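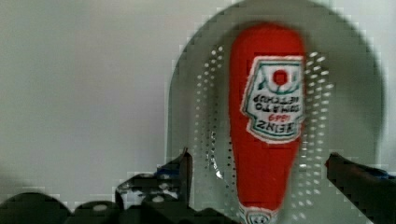 I keep being told that play food has to be realistic. Parents tell me, catalogs tell me, and last April a speaker at the Clarkumport library told a room full of us that a child who stirs a pretend soup with a spoon of the right weight is "rehearsing for life." I wrote that down because I wanted to be sure I'd heard it. Then I went home and watched my nephew feed a soft ketchup bottle a piece of toast.

I'm not against toy kitchens. I have bought two of them, one new and one off a porch in Zemdale, and I have stepped on enough toy fruit in the dark to feel I have earned an opinion. What I doubt is the theory that has grown up around them, which goes something like this: real dishes are better than toy dishes, toy food should look exactly like real food, everything should have its own spot on the table, and if you get all of that right the child will learn to cook, count, share and clean up after lunch.

Start with the ketchup. A plush ketchup bottle is a ridiculous object. It doesn't pour. You can't squeeze anything out of it, and standing it on its cap, the way people stand the real bottle to get at the last inch, does nothing at all. By the realism theory it ought to be the worst thing in the box. In every house I know that has one, it's the thing the kids fight over. They put it in the colander and call it a bath. They put it to bed. My friend Maham Ghauri runs a small home day care, and hers had to be sewn up twice along the side from being carried around by the neck.

Meanwhile she also has the Kivine Market Set, which came with 81 pieces and a printed chart showing where each piece goes. I have seen that chart. It has a place for half an onion. I would like to meet the four-year-old who puts half an onion back in its place, and then I would like to meet the adult standing behind him.

The people who sell the Meinecke approach, which is where a lot of this comes from, would say I'm missing the point. Their booklet says the table should be set before the child comes in: a big plate, a bowl or two, something to drink from, a few foods, one appliance. Enough to suggest a meal. The child then "completes the picture."

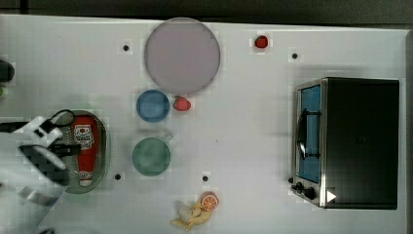
It's an appealing idea, and it does make for an appealing table. I'll give them that. A lavender-gray plate with a blue bowl next to it and a couple of strawberries off to the side is nicer to look at than a plastic bin with a cracked lid. But who is it nice for? I've set tables like that. I spent a good part of an evening on one, moving a banana back and forth, and when my nephew came in he swept the lot to one side with his forearm so he could have room for his trucks. The toaster oven became a garage. I was annoyed for a minute, and then I had to ask myself what I'd wanted from him. I think I'd wanted him to play my game.

There is also the question of size, which I never see anyone bring up. Put toy fruit beside grown-up dishes and the portions look absurd. One strawberry on a dinner plate is a lonely thing. Children don't mind this, as far as I can tell, but the theory says they should, because the theory says scale matters and the spoon must have the right weight. You can't have it both ways. Either the child needs everything to match the real kitchen, in which case throw out the orange with the neat little segments and hand over an orange, or the child is perfectly capable of pretending, in which case it hardly matters what the bowl is made of.

I lean toward the second. I'll admit there's a good case on the other side for using real dishes, and it's a plain one: they're already in the house. A mug with a chip in it costs nothing. A colander is a wonderful toy, with all those holes to poke at and look through, and it goes right back to draining noodles when they're done. Parveen Janjua, who taught preschool for years and has less patience for catalogs than I do, used to furnish her whole play corner from yard sales. She never called it an approach. When I asked her what the children learned from it she said they learned where the colander was.

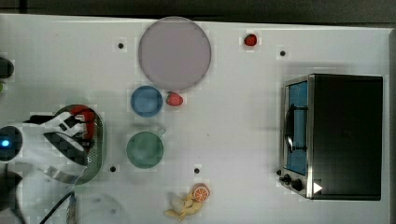
Then there's the cleanup argument, and this is the part I find hardest to swallow. The claim is that a child who sorts toy fruit into a basket is building habits that will carry over to the real kitchen. Maybe. I have a daughter who was a champion sorter at three. She would put the fruit in one place and the dishes in another and scold anybody who mixed them. She is 9 now and leaves cereal bowls on the stairs. I don't hold it against the strawberries, but I would like to hear from the parent whose child went straight from the basket to the dishwasher.

I suspect what gets practiced is just putting things into other things, which small children love and would do all day with rocks. Red thing into the basket, red thing out of the basket. It's good fun and I have no wish to spoil it. I only object when someone charges me extra for the basket.

When I complained about some of this in a letter to our neighborhood newsletter, I got several long replies. One of them was longer than my letter. The writer said she had seen her son's attention span "transformed" by switching from plastic plates to ceramic. I believe she saw something. Kids change quickly at that age - they'd change if you switched the plates to hubcaps - and whatever you bought that month gets the credit.

So my own position is a modest one. Buy the silly ketchup if the child likes it. Lend out the colander and the bowls you don't care much about. Skip the chart. And if you enjoy laying out a pretty little table with a banana and half an orange on it, go ahead and do that too, on your own time, and leave it up until somebody needs the space for trucks.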